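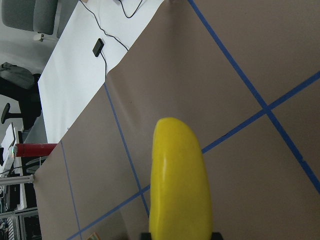

**Gripper lets go in the middle of a move, no error until afterward**

**benchrat_hullness**

My gripper has started dropping things and I'm running out of ideas. It's a Drelari two-finger electric on a small six-axis arm, and the job is dull: pick a piece off the table, carry it to another square, put it down, go back for the next one. It ran fine all through May. Then last week it started opening by itself partway through the carry. The squares are just blue painter's tape on brown paper, so there's nothing fancy about the target, and the grip goes on low, with the black finger against the bottom of the yellow piece so the rest of it stands up above. The grip itself looks okay to me every time. Then the arm swings toward the far squares, the fingers open, and whatever it had goes flying or rolls off somewhere.

Stuff I've tried already:

- new pads on both fingers
- grip force up a notch, then back down when it made no difference
- slowed the arm to half speed (it still drops, only less often)
- restarted everything, many times, with feeling

The log is what really bugs me. Itent (that's the software I run the arm from) shows the gripper as "holding" right through the drop, and then maybe a second later it says "gripper reinitialized" like that's perfectly normal. The counter on the gripper says a bit over 3,000 cycles, which doesn't seem like a lot.

The other thing — and I feel a little dumb typing this — is that I reached in to grab a fallen piece while the arm was paused, and the fingers opened all the way and then closed all the way on their own. They got the cuff of my sleeve. I'm fine, the sleeve is fine, but I didn't like it one bit. Is the gripper dying or did I set something up wrong?

**Dursun_fan**

Mine did this, it was the pads. Get the softer ones and turn the force up. I went from the stock pads to the Dursun ones and haven't dropped anything since. Also check your firmware.

**slowjog**

I don't think it's the pads. Worn pads let a part slide out with the fingers still closed, and you're saying the fingers open. Add "reinitialized" in the log and the full open-and-close that got your sleeve, and I'd bet on the gripper losing power for a moment and starting over. Lots of electric grippers do a full stroke when they boot so they can find their end stops. The arm has no idea any of this is happening, so it just keeps going. And your software is showing you the last thing it heard.

So I'd go after the cable. You said it drops when the arm swings toward the far squares, and I'd want to know what the last joint is doing there. If the wrist has to twist a long way, the cable gets pulled right at the connector. I had one that looked perfect from the outside and had a broken wire inside the jacket, maybe an inch from the plug. Slowing the arm down made mine better too, which fooled me for ages.

How I'd check it:

1. Take the part out of the fingers and clear the table.
2. Stop the arm, get it into a safe state, and leave only the gripper powered.
3. Put a meter on the gripper supply with the leads clipped on, so your hands are nowhere near the fingers.
4. Flex the cable a little at a time with something long and plastic. Start at the wrist end.
5. Watch for the voltage dipping or the status light blinking. If the fingers do their open-close thing, you've found your spot.

If it's the cable, replace it. Please don't tape it! Then leave a bigger loop at the wrist and run the whole path by hand at low speed, looking at the loop the entire time.

Now the sleeve. A pause in the software only stops the program. The gripper still has power and it can still move, as you found out. Before you reach in, hit the stop that cuts power to the arm and the gripper both, and check that yours really does cut both, because on plenty of small setups the gripper is on its own supply and the red button does nothing to it. I'd quit running this until you know which kind you have.

**benchrat_hullness**

Okay, went and looked. The gripper IS on its own supply, so the button only kills the arm. Great. I've unplugged it until I can wire it through the stop.

And it took 9 wiggles with a wooden spoon handle (no long plastic anything in the house) before the light blinked, about 2 inches back from the connector. It did the full open and close. I got it to repeat 2 more times in the same place, so I've ordered a cable. Keeping the new pads, I already paid for them.

**slowjog**

Spoon is fine. When the new cable is on, see if your software will let you stop the arm on a lost gripper connection. Mine had a checkbox for it, off by default, two menus down under the tool settings.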